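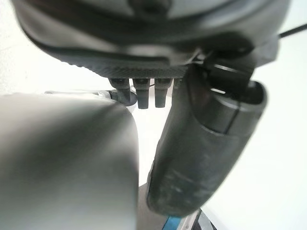 住まいの換気設備を点検・清掃する手順
フォルティンゲート(Foltingate)住宅設備相談室 設備管理の手引き

1 本手引きの対象

本手引きは、戸建住宅および集合住宅の専有部分に設置された換気設備について、居住者が自ら行うことのできる点検と清掃の手順を示すものです。対象とする設備は、居室の給気口、浴室・便所・洗面所の天井埋込形換気扇、台所のレンジフード、ならびに外壁の換気フードのうち地上から安全に手の届くものとします。

熱交換形の全館換気装置については、フィルターの清掃に限り本手引きを準用できます。熱交換素子の取り外し、送風機の分解、天井裏のダクトの点検は対象に含みません。これらの作業は、取扱説明書の定めに従い、専門の業者に依頼してください。

賃貸住宅にお住まいの場合は、作業の前に賃貸借契約書および入居のしおりをご確認ください。換気扇の本体が貸主の管理区分に含まれ、居住者による取り外しが認められていない例があります。

2 点検の目安となる症状

次のいずれかに該当する場合は、定期清掃の時期を待たずに点検を行ってください。

・窓ガラスの室内側に結露が生じ、日中になっても乾かない
・換気扇を運転しても浴室の湿気が翌朝まで残る
・台所の臭いが隣の居室に流れ込む
・玄関の扉が重く、開けるときに風切り音がする
・給気口の周囲の壁紙に黒ずみが現れている
・換気扇の運転音が以前より大きい、または周期的に変化する

玄関の扉が重くなる症状は、排気に対して給気が不足しているときに多く見られます。給気口が閉じられている、あるいはフィルターが目詰まりしている可能性がありますので、排気側の清掃に先立って給気口の状態を確認してください。

壁紙の黒ずみは、外気に含まれる粉じんの付着による場合と、結露に伴うカビによる場合とがあります。乾いた布で軽く拭いて粉状の汚れが取れるときは前者であることが多く、湿り気や臭いを伴うときは後者を疑います。カビが広い範囲に及ぶ場合は、換気設備の清掃だけで改善することは難しく、断熱や雨漏りの調査を併せて検討する必要があります。

3 用意するもの

・住宅用の中性洗剤
・ぬるま湯を入れる容器または洗い桶
・毛先の柔らかいブラシ
・乾いた布 数枚
・掃除機(隙間用ノズルおよびブラシノズル)
・ゴム手袋、保護眼鏡、防じんマスク
・安定した踏み台
・養生用のシートまたは新聞紙
・ティッシュペーパー
・記録用紙と筆記具

塩素系漂白剤、シンナー、ベンジン、研磨剤入りの洗剤は使用しないでください。樹脂部品の変形や変色、塗装のはがれの原因となります。アルカリ性の洗剤は、取扱説明書に使用できる旨の記載がある部品に限って使用し、アルミ製の部品には用いないでください。

4 作業前の安全確認

(1)換気扇の運転を停止し、壁のスイッチを切ります。

(2)分電盤で該当する回路のブレーカーを切ります。コンセントに接続された機器については、電源プラグを抜きます。

(3)羽根が完全に止まったことを目視で確認します。

(4)調理の直後や浴室暖房の使用直後は作業を行わず、本体が冷めるまで待ちます。

(5)踏み台を水平な床に置き、がたつきがないことを確かめます。浴室では床の水気を拭き取ってから設置してください。浴槽の縁に足をかけて作業してはなりません。

なお、ブレーカーを切ると同じ回路の照明も消えることがあります。作業は日中の明るい時間帯に行い、夕方にかかる場合は電池式の照明を準備してください。
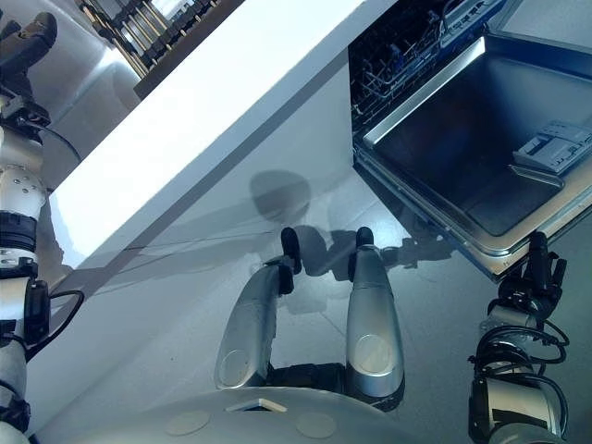 5 給気口の清掃

給気口は、家全体の換気の入口に当たります。排気側の設備が正常であっても、給気口がふさがれていれば必要な風量は得られません。

(1)給気口の正面にある家具やカーテンを移動し、床に養生用のシートを敷きます。

(2)カバーを取り外します。多くの製品は手前に引くか、反時計回りに回すことで外れます。固くて動かない場合は無理に力を加えず、取扱説明書で固定方法を確認してください。

(3)フィルターを取り出し、表面のほこりを掃除機で吸い取ります。水洗いができるフィルターは、中性洗剤を薄めたぬるま湯で押し洗いし、十分にすすいだうえで陰干しします。水洗いに対応していないものは、汚れが取れなくなった時点で交換します。

(4)カバーを中性洗剤で洗い、水気を拭き取ります。壁側の筒の内部は、手の届く範囲を固く絞った布で拭きます。

(5)フィルターが完全に乾いてから、表裏の向きを確認して元に戻します。湿ったまま取り付けると、カビや臭いの原因となります。

(6)給気口を所定の開度に戻します。冬季に冷気を避けるため閉じたままにしている例が多く見られますが、常時開放を前提に設計された住宅では閉鎖しないでください。冷気が気になるときは、風向を調整できるカバーへの交換をご検討ください。

6 浴室・便所・洗面所の換気扇の清掃

(1)天井面のパネルを両手で支え、ゆっくりと引き下げます。左右の取付けばねを指でつまんで狭めると、パネルが外れます。ばねが急に開くことがありますので、指を挟まないよう注意してください。

(2)パネルを中性洗剤で洗い、乾いた布で拭きます。

(3)羽根に付着したほこりを、隙間用ノズルを付けた掃除機で吸い取ります。羽根を強く押さえると軸がゆがみ、異音の原因となります。

(4)羽根を取り外せる機種では、取扱説明書に示された方法で外し、ぬるま湯で洗います。羽根に小さな金属片が付いている場合、それは回転の釣合いを取るための部品ですので、外さないでください。

(5)本体の内側を固く絞った布で拭きます。電動機や配線の接続部には、水および洗剤を直接吹き付けないでください。

(6)すべての部品が乾いたことを確かめ、逆の順序で組み立てます。

7 レンジフードの清掃

(1)調理機器の上に養生用のシートを敷き、部品の落下に備えます。

(2)整流板のある機種では、整流板を先に外します。重量があるため、両手で保持してください。

(3)グリスフィルターを外し、中性洗剤を溶かしたぬるま湯に浸します。浸す時間は45分を目安とし、長時間の放置は避けてください。

(4)浮いた油をブラシで落とし、ぬるま湯ですすいで乾かします。塗装のある部品では、硬いたわしの使用を控えます。

(5)油受けの中身を新聞紙等に吸わせ、可燃物として自治体の定めに従い処分します。排水口に流すと配管の詰まりを招きます。

(6)フードの内面を、洗剤を含ませた布で拭いた後、水拭きと乾拭きを順に行います。

油の付着が固く、通常の清掃で落ちない場合は、作業を繰り返すよりも専門業者による分解洗浄が適しています。

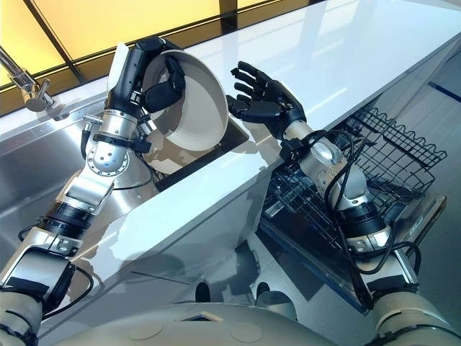 台所の流し台で器を扱う双腕ロボット

8 外壁フードの確認

一階の外壁にあるフードについては、防虫網の目詰まりを確認します。網にほこりが付着しているときは、乾いたブラシで手前に掻き出してください。奥へ押し込むとダクト内に堆積します。鳥の巣が見つかった場合は、手を触れずに管理会社または自治体の窓口へご相談ください。

二階以上のフードは、はしごを用いて点検しないでください。室内側から風量を確認し、低下が認められるときは業者に調査を依頼します。

9 作業後の動作確認

ブレーカーを入れ、換気扇を運転します。5分間運転を続け、異音、振動、臭いがないことを確認してください。

次に、ティッシュペーパーを一枚に剥がし、排気口のパネルに近づけます。紙が吸い付いて保持されれば、排気は行われています。給気口では、紙が室内側になびくことを確認します。外の風が強い日は結果が安定しませんので、日を改めて実施してください。

この方法は風の有無を知るための簡易な確認であり、換気量を測定するものではありません。必要な風量が確保されているかを判断するには、風量計による測定が必要です。

10 清掃の頻度と記録

標準的な頻度は次のとおりです。

給気口フィルター:三か月ごと
浴室・便所・洗面所の換気扇:六か月ごと
グリスフィルター:一か月ごと
外壁フード:年一回

交通量の多い道路に面した住宅、喫煙者のいる住宅、室内でペットを飼育している住宅では、上記より間隔を短くしてください。梅雨の湿気に備え、浴室まわりの清掃のうち一回を六月に行うことをお勧めします。

清掃を行ったときは、実施した月、対象の設備、気付いた症状、交換した部品の品番を記録用紙に記入します。記録は取扱説明書とともに保管し、修理を依頼する際に業者へ提示してください。

11 専門業者への依頼が必要な場合

次の場合は直ちに運転を停止し、ブレーカーを切ったうえで、販売店または製造者の窓口に連絡してください。

・焦げた臭いがする
・本体や電源コードが異常に熱い
・スイッチを入れても羽根が回らない、または回転が不規則である
・本体から水が滴る
・清掃後も大きな異音が続く

連絡の際は、本体の銘板に記された型番と製造年、設置場所、症状が現れる時間帯をお伝えください。銘板は、パネルを外した内側に貼付されていることが一般的です。

相談室では、換気設備の点検に関するご質問を受け付けています。お問い合わせの際は、本手引きの管理番号276をお申し出ください。

監修 アンジュ・セムワル(住宅設備担当)
編集 イーヴィ・ストックデール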